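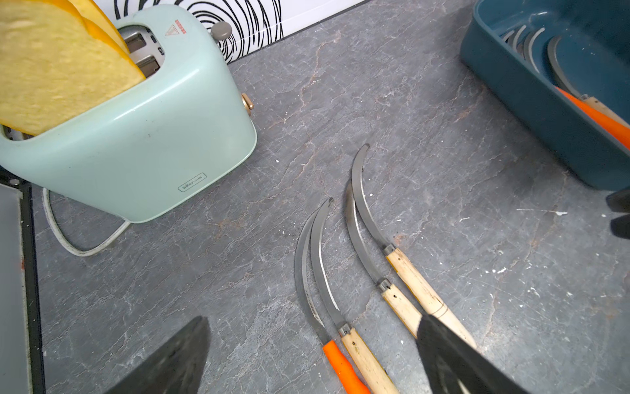 Session 3 — Breakfast, toasters and the crowded worktop

Notes for the Danidwood evening course, Keeping a Working Kitchen. Read before the practical. Bring a pencil, as there are gaps to fill in.

## Where we got to

Last time we looked at drawers. Most of you said the drawer advice in the Geum booklet was sensible but hard to live with, and I agree. It assumes you own very little and cook even less. This week's chapter, on worktops, has the same fault.

## The "clear counter" claim

The booklet says a counter should hold nothing overnight. I have yet to see a kitchen in daily use that manages it. People with gardens or allotments bring things in and put them on the nearest flat surface, which is usually the worktop by the toaster. A rule that ignores this is a rule for show kitchens.

What I would accept is something weaker:

- Food and garden tools don't share a surface while food is being made.
- Anything with an edge has a place of its own, and it goes back there before the bread comes out.
- The toaster's flex stays where you can see it, away from blades and away from the sink.

The third point gets skipped in every handout I have read, including the older version of this one. A loop of flex on the counter is easily caught by whatever gets dragged past it.

## Sickles and other curved blades

Several of you grow your own and keep sickles, so a few words on them. Serrated and smooth blades want different care. A smooth edge can be touched up with a stone. A finely serrated one mostly can't, whatever the packet says, and people who try tend to flatten the teeth.

Handles: plastic wipes clean, wood needs drying and a little oil now and then. I don't believe one is safer than the other. Check the collar where the blade meets a wooden handle. If it moves, stop using the tool.

Laying them side by side with the handles all one way is a decent habit for sorting. It is no good as storage. Hang them, or roll them in thick cloth, edges covered. The Skunomstead rack we tried in October held four well enough, though I thought the hooks were too shallow and said so at the time. Price 15 pounds, which seems a lot for a strip of wood.

Darker patches on a blade may be rust, sap or plain staining. Wipe first, decide afterwards. The Nudau cleaning paste is popular and does no harm that I know of, but a rag and some oil got me the same result.

## Toast, briefly

Thick slices are where two-slot toasters fall down. If the bread stands well clear of the slot, the top won't brown with the rest. Turning the slice over halfway helps a bit. Turning the dial up doesn't, it only burns the lower half sooner.

Read the warning label on your own machine, however dull. Unplug before you empty the crumbs. Never go in after a stuck slice with a knife — or with anything else made of metal.

## For the practical

1. Sketch your own worktop as it is at breakfast time. Don't tidy it first.
2. Mark everything on it that isn't used for food.
3. For each marked thing, write where it came from and where it ought to live. "Not sure" is allowed.
4. Underline the two you would move tonight.

My marked things: ______________________

Where they ought to live: ______________________

The Geum chapter is on the reading shelf, reference 843. I would skip the opening pages and go straight to the part on flexes and sockets, which is better than the rest. Next session is sinks and draining boards.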